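Packaging Components, Unit 5: Small Closures and Dispensing Caps
Course handout, revised 2021-12-15

5.1 Scope

This unit covers small plastic closures of the kind fitted to squeeze bottles, droppers and sample tubes. Metal closures and corks are treated in Unit 6. Bring the parts tray and a hand lens to the session. Calipers are supplied.

5.2 Terms

Skirt: the side wall of the closure, running down from the top panel to the open rim.

Knurling: the fine ridges on the outside of the skirt. Ridges may run vertically or around the circumference. Vertical ridges resist slipping when the cap is turned. Ridges that run around the part do little against turning but help when the part is pulled straight up.

Spout or neck: a narrow section rising from the top panel. It may be molded in one piece with the skirt or pressed in afterward.

Overcap: a separate cover seated on the spout. Tops are flat or domed.

Land: the flat ring at the lower rim on which the part stands when set down.

5.3 Stepped closures

A stepped closure has a wide lower section and a narrower upper one. The change in diameter matters in handling. The narrow section is the easier place to pinch, but a grip placed there leaves the weight of the wider section hanging below the contact points. A grip placed on the wide section is steadier and needs a larger opening. When the part stands upright on a flat surface, the fingers should come in evenly on both sides. Uneven contact tips the part before it is held.
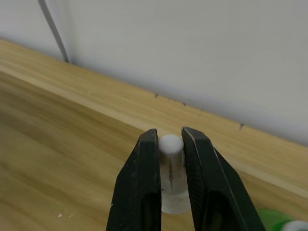 Height of grip should be recorded along with the diameter at that height. A diameter given without a height is of no use on a stepped part, and entries of this type will be returned. Measure from the land upward.

5.4 Material and appearance

Frosted and clear skirts are often polypropylene or polyethylene. Appearance alone does not identify the resin. Record what can be observed (opaque, translucent, transparent; matte, glossy) and leave the resin column blank unless the part carries a recycling mark.

Translucent parts are harder to inspect than opaque ones. Light passes through the wall, and the ridges on the far side can be mistaken for scratches on the near side. Turn the part a quarter turn and look again. A scratch moves with the surface.

5.5 Work surface

Wipe the table before starting. Grit under the land will tilt a small part and give a false height. Wood tops are acceptable for sorting and handling. Heights are taken on the flat plate only.

5.6 Exercise

Take 11 closures from the Gradden tray. For each one, record:

Part number
Overall height
Largest outside diameter
Smallest outside diameter, with height
Direction of ridges, if any
Shape of top

Repeat the diameter readings after rotating the part. If the two readings disagree, enter both. Do not average them.

Stock parts in the Pindus drawer are for Unit 6 and should stay there.

5.7 Reading

Sarpong course reader, section on molded closures. The table of thread finishes may be skipped until April.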